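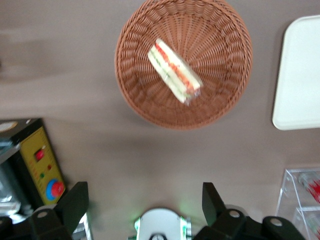 Taras Hrytsenko
Test lead, Prumley packing cell

Minutes of the fault review, sandwich packing cell, June

Present: Mwangi Wanyama (chair), Brian Mugo (controls), Beatrice Mwaipopo (safety), Nyokabi Obura (operations), Taras Hrytsenko (test lead, minutes).
Apologies: none.
Meeting opened at 9:30 am.

1. Minutes of the last meeting

Accepted with one correction. Item 4 said the spare gripper fingers had been ordered. They had been quoted only. Nyokabi has since placed the order with Verico.

2. The fault

Taras went through what happened. The cell was running the basket-to-tray task, in which the arm picks a wrapped sandwich out of the woven basket and sets it down on the white tray. It was a set of 36 picks. On pick 17 the arm closed on the sandwich, lifted, and did not stop at the travel height. It carried on upward and then swung out toward the operator side of the table. Brian was at the station and pressed the emergency stop. The arm did not stop straight away. It kept moving for long enough that both Brian and Taras noticed, and then braked.

No one was touched. The sandwich was dropped on the table. The clear container was knocked but not broken.

Beatrice asked whether anyone had been inside the marked line at the time. Taras said no, but that Brian's hand was close to it, as it has to be to reach the button where the box now stands. Beatrice asked for this to be recorded as a near miss. Agreed. She will fill in the form and Brian and Taras will each write their own account without comparing notes first.

3. What we know about the cause

Brian has been through the controller log. There are two separate faults and he asked that they be kept apart.

The first is the overshoot. The planner was sent a travel height from the wrong settings file. The file was left from the Multedano demonstration, where the table was lower and the arm had to clear a side wall. The value was within the arm's limits, so nothing rejected it. It was only used after a failed grip and a retry, and pick 17 was the first retry of the set. The 16 picks before it used the right value.

The second is the slow stop, and it is the one that matters more. The stop button opens a circuit that should cut drive power directly. Brian found that on this cell the circuit goes through the cell computer first. It was wired that way during commissioning so that a stop would be written to the log. If the computer is busy, the stop waits. The log shows the signal was held for 188 milliseconds before it was passed on, and the braking time comes on top of that.

Mwangi asked how this had passed the monthly check. Brian said the monthly check is done with the arm standing still or moving slowly and the computer doing nothing else. Under those conditions the delay can't be noticed. He has repeated the check that way since the fault and it passed.

Beatrice said that a stop that depends on software being free is not an emergency stop for our purposes and that the cell should not have been handed over in that state. Mwangi agreed. There was some discussion about who signed the handover sheet. The sheet has a signature for the wiring but the line for the stop circuit is blank. Taras said he had taken the sheet as complete and should have read it. Nyokabi said the sheet runs to several pages and the blank line is on the back of one of them, and that the form needs fixing as well as the reading of it.

4. Position of the stop box

The box with the yellow front has been standing on the table to the left of the basket. Beatrice's view is that it is too near the work. To press the red knob an operator has to reach in beside the gripper, and if the arm is doing something unexpected that is the last place to put a hand.

Brian said it was put there so that it could be reached from the chair. He is not against moving it but does not want it out of arm's reach of the person seated. Two places were suggested: the front edge of the bench below table height, or a post at the operator's left shoulder. Nyokabi prefers the post because things get piled against the bench front. Beatrice will stand at the station with both mocked up in cardboard and choose one.

It was also raised that the box is not fixed down. It should be bolted wherever it ends up.

Taras asked whether a second stop should be fitted at the other end of the bench for whoever is resetting the basket. Agreed in principle. Brian to price it. Mwangi asked that the price come to him before anything is ordered, as the budget line for the cell is nearly used up.

5. Gripper and product

Nyokabi asked why the grip failed in the first place. Taras said the wrap is the usual trouble. The sandwich lies at a slant in the basket and the clear wrapping has a crinkled end. If the fingers come down on the crinkle they close on film and not on bread, and the force reading comes back low. The arm then treats it as a miss and tries again.

The basket may be adding to it. The woven floor is uneven and the sandwich does not always lie flat on it. Taras would like to try a set with a plain tray in place of the basket. Nyokabi said the customer uses baskets at the counter and has asked for baskets, so a result without one is of limited use to her. Taras said he wants it only to find out how many of the misses come from the basket. Left that the plain tray set can be run once the cell is released, for our own information, and that it does not go in the report to the customer.

Wrap changes: Dai, who supply the wrapped product, have been asked whether the end can be folded under. No answer yet. Nyokabi to chase.

Of the last 26 logged grip failures, Taras has looked at the pictures for all of them. He will sort them into film, slipping and other, and bring the table to the next meeting. Mwangi asked him not to spend more than a day on it.

6. Status of the cell

The cell is locked off. The isolator has Beatrice's lock and Brian's lock on it and both have to come off before power goes back. Taras asked if the arm could be run at reduced speed in the meantime so that vision work can go on. Beatrice said no. The delay in the stop is there at any speed. Taras said he can work from recorded data for two weeks, after which he will have nothing to do on this job.

Conditions for release, as agreed:

Stop circuit rewired to cut drive power directly, with the computer only listening.
Stop tested with the arm at full working speed, carrying a load, with the computer loaded. Ten stops, all timed, all written down.
Stop box moved and bolted.
Old settings file removed from the cell computer, and a check added so that the travel height is compared with the table in use before a set starts.
Handover sheet completed and countersigned by Beatrice.

Brian said the rewiring is a day's work but he needs a relay that we don't have in stores. He has found one and it should be here this week. He will not fit a substitute.

7. Other cells

Mwangi asked whether any other cell was wired the same way. Brian believes the labelling cell was commissioned by the same people in the same month. He has not opened the cabinet. Beatrice asked that it be stopped until he has. Nyokabi objected because there is work promised from that cell. After discussion Mwangi decided it will be stopped at the end of this meeting and Brian will open the cabinet today before he does anything else. If the stop is wired directly the cell can go back on this afternoon.

The two older cells have their own safety controllers and are not affected. Brian to confirm in writing.

8. Telling people

The customer has to be told that the trial is paused. Nyokabi will do this by phone and follow up by email. She asked what she should say about the cause. Agreed that she says what is in item 3 in plain words, including the stop. Mwangi does not want it described as a software update.

Beatrice will speak to the evening shift herself. Several of them have used this cell and have been told the button can be relied on.

9. Other business

The tape marking the line on the floor is lifting at the corner nearest the door. Taras to replace it.

Brian asked for the spare key to the control cabinet to be kept in the key safe and not in the drawer. Agreed.

Actions

Beatrice: near miss form; mock-up and choice of stop box position; talk to evening shift; countersign handover sheet.
Brian: written account; labelling cell cabinet today; rewiring when relay arrives; timed stop tests; price for second stop; written confirmation on the two older cells; remove old settings file.
Taras: written account; travel height check; sorting of grip failures; floor tape.
Nyokabi: call and email to customer; chase Dai on the wrap; redraft of the handover sheet so the stop circuit line is on the front page.
Mwangi: approve relay purchase; find out who holds the original commissioning notes.

Next meeting when the timed stop tests are done, or in two weeks, whichever is sooner.

Meeting closed at 10:50 am.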